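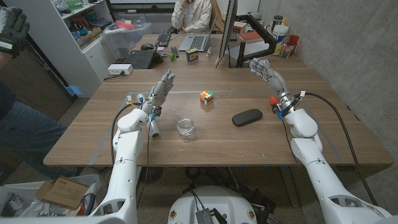 Issue 19, page 2

The Long Table at Maluleke

By Babak Heydari

Dinesh Ekanayake has run the office side of Maluleke since the company moved to Jerport. He orders the paper, signs for the packages and decides where the furniture goes. When I asked to talk to him about shared workspaces, he asked if we could talk about the table instead.

The table is wood, a light walnut color, and long enough that people work at the far end of it while something else is going on at the near end. It came from a restaurant that was closing on Fladudier Street. Ekanayake paid 200 dollars for it and spent more than that getting it up the stairs.

"They had it listed as a banquet table," he said. "The top was in bad shape. I sanded it over two weekends in August with the windows open and put oil on it. I wouldn't use oil again. It shows every ring."

Before the table, everyone at Maluleke had a desk against a wall. Ekanayake said the desks were fine, but people kept carrying chairs across the room to look at each other's work, and then leaving the chairs there. He was moving chairs every evening. With one big surface in the middle, the chairs mostly stay put.

What doesn't stay put is everything else. On the morning I visited there was a Rubik's cube out near the middle, scrambled, and a clear glass jar with a wide mouth and nothing in it. A black eyeglasses case lay to the right of the jar. I asked him about the cube first.

"It has been here longer than the table," he said. "Somebody brought it to the old office. People pick it up while they're on a call. I have seen it solved, but it doesn't stay solved for long. I never put it away. If I put it in a drawer someone comes and asks me for it by lunch."

The jar is a different matter. Jars come in with somebody's soup or somebody's pickles, get washed, and then sit. Ekanayake likes a wide mouth because he can get a sponge down to the bottom. He keeps the good ones on a shelf in the kitchen and uses them for screws, tea bags and rubber bands. The others go home with whoever will take them.

"I don't mind a jar on the table," he said. "I mind a jar with something in it and no label."

Eyeglasses cases he treats as lost property from the minute he sees them. He has a shoebox for that. It has held cases, single gloves, a bicycle light and, for most of last winter, a very nice scarf. He used to send a message to the whole office when something went into the box, and he gave that up after about a month. Now the box sits by the door with the lid off and people look in it on their way out.

I asked whether he had rules. He has one for food, which is that it goes at the window end, and one for tape. There is a pale strip of tape across the top of the table, and he would like there to be less tape in general.

"Tape is fine for a day," he said. "After a summer it takes the finish with it. I have a bottle of orange oil for getting the glue off and I go through a lot of it. If you want to mark something, use the paper kind and pull it up when you're done."

Cables are the other complaint. They collect on the floor under the table, around the legs, and he has tried several ways of dealing with them. He bought a wire tray from Grusuver to hang under the top, but the brackets needed a thicker edge than the table has – he still has it in the closet if anyone wants it. Fabric ties worked for a while. Then people needed one cable out of the bundle, cut the tie, and put the rest back on the floor.

"I sweep around them," he said. "Once a month I get down there and pull out the ones that aren't plugged into anything."

The far end of the room is busier, and the clutter back there is heavier. Ekanayake leaves that end alone. People who sit there have their things the way they want them, he said, and the last time he straightened it up he spent the next morning helping someone find a notebook.

He clears the near end himself before he goes home, except for the cube. He wipes it with a damp cloth, dries it, and checks the shoebox. The whole job takes him ten minutes. He is thinking of refinishing the top this August, with varnish this time, and is looking for a place to put everyone while it dries.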